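La mesa blanca

Kusum volvió a la casa de Plorngate a las cinco, con las llaves en la boca y el bolso abierto. Quedaban 30 minutos. El tren a Sirthorpe no esperaba, la tía tampoco.

Qué se queda, qué se va. Lo de siempre. La madre había dejado dicho que lo de la mesa era para repartir, y luego se fue a dormir a casa de los Delell y que se arreglaran ellas.

El cubo primero. Sin resolver, claro. Su hermano lo había dejado así en junio, a medias, con la promesa de terminarlo. Y el bollo. Quién compra un bollo el día de una mudanza.
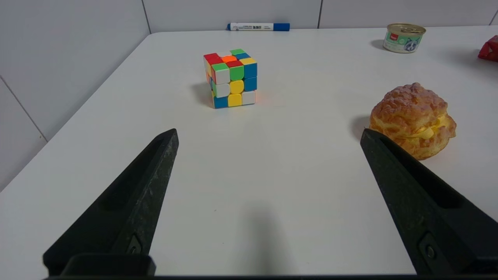

Kusum tenía hambre pero no lo tocó. Le daba cosa. Más de 100 tardes merendando en ese rincón, contra las tablas de la pared, y ahora hablaban bajito como en un hospital. Escribió una lista en el dorso de un recibo: cesta, lata, cubo. Tachó cesta. La volvió a poner. El rotulador de tapa azul no pensaba llevárselo, para qué, aunque con él su padre apuntaba las deudas de todo el mundo.

La cesta amarilla la quería ella. Tambien la quería Shalini. Ninguna lo había dicho.

—Coge lo que quieras —dijo, sin mirar—. A mi me da igual.

Mentira.

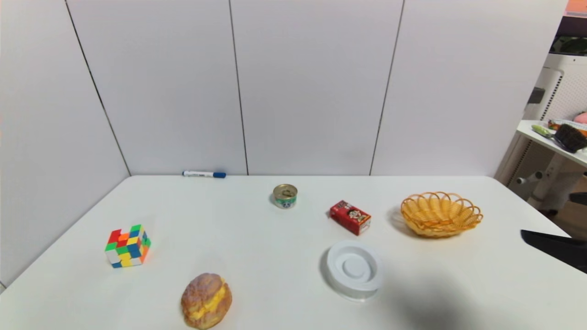
Shalini contestó que entonces la cesta para Kusum y el cubo para ella, que el bollo a medias y ya, que dejara de hacer listas porque perdían el tren.

Kusum guardó el recibo. Fue a buscar un cuchillo.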